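**Vultier to supply printed wall panels for the Hollenstein bathroom refit programme**

16 February 2022 – Vultier, the maker of printed interior panels, has agreed to supply wall linings for 189 bathrooms managed by the housing provider Hollenstein. Deliveries begin in March and will be made in 3 batches. The contract covers 3,832 panels, together with edge trims, sealant and fixing adhesive.

The work forms part of a wider refit of flats where the existing wall tiles have reached the end of their service life. In most of these flats the old tiles will be left in place and the new panels bonded over them. Where the surface beneath has failed, the wall will be stripped back and a moisture-resistant backing board fitted first.

All panels in the order come from the Gorik range, which has a solid core and a sealed printed face. Each panel is 10 mm thick and joins to the next with a tongue and groove along the long edge. A bead of sealant is run inside the groove before the joint is closed. No grout is used at any point on the wall.

Hollenstein asked for three colour groups: a plain off-white, a pale stone pattern and a dark botanical print. Tenants will choose from the three during the pre-work visit. Only one wall in each bathroom will normally take the botanical print, with the plain finish on the remaining walls. Tenants who want the darker print throughout may request it, subject to the level of natural light in the room.

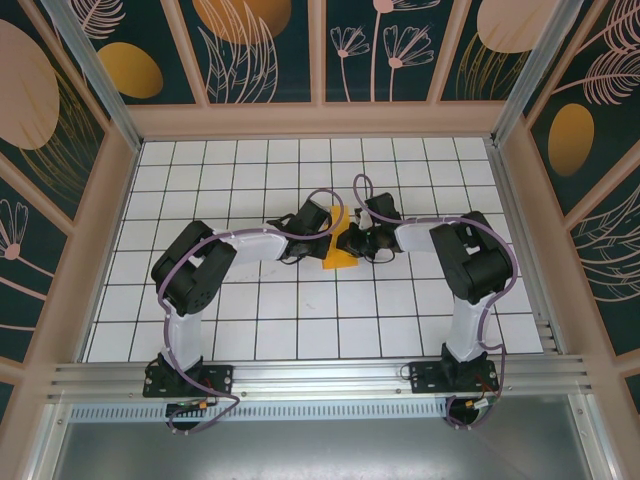
*Dark teal panels with botanical designs, beside a white tiled floor.*

"The main question from Hollenstein was repair," said Killian Vidal, technical manager at Vultier. "A cracked tile can be cut out by itself. With a bonded panel you have to plan for that from the start, so we have put the joints where a single panel can be taken out without disturbing the bath or the pipework. It costs a little more in trims. We think it is the right choice for rented homes."

Panels will be cut to height at the Vultier works and labelled by flat number before dispatch. Cut-outs for taps, shower valves and pipes will be made on site, as the position of these varies between flats of the same type. Installers will work from a drawing set issued for each layout – the programme includes left-handed and right-handed versions of most rooms.

The cutting schedule is being prepared in Flosimside, the planning software Vultier has used for its larger orders over the past two years. It groups cuts from different flats on the same sheet where the colour matches. Offcuts of more than 1,000 mm in length will be kept for window reveals and boxing-in.

Floors are outside the scope of the contract. Existing floor tiles will be kept where they are sound, and the lower panel trim has been chosen to sit on an uneven surface. A gap of 3 mm is left between the panel and the floor and filled with flexible sealant.

Hollenstein will carry out its own checks on completed rooms. These cover joint sealing, flatness across each wall and the condition of the printed face. Vultier will replace any panel found to be faulty on delivery and will hold a stock of each print for later repairs.

**Notes to editors**

- Gorik panels are wiped clean with a mild detergent. Abrasive pads should not be used on printed faces.
- Sample packs showing all current prints can be requested from the Vultier trade desk.
- Drawings of the joint and trim details are available on request.

**Press contact:** Vultier press office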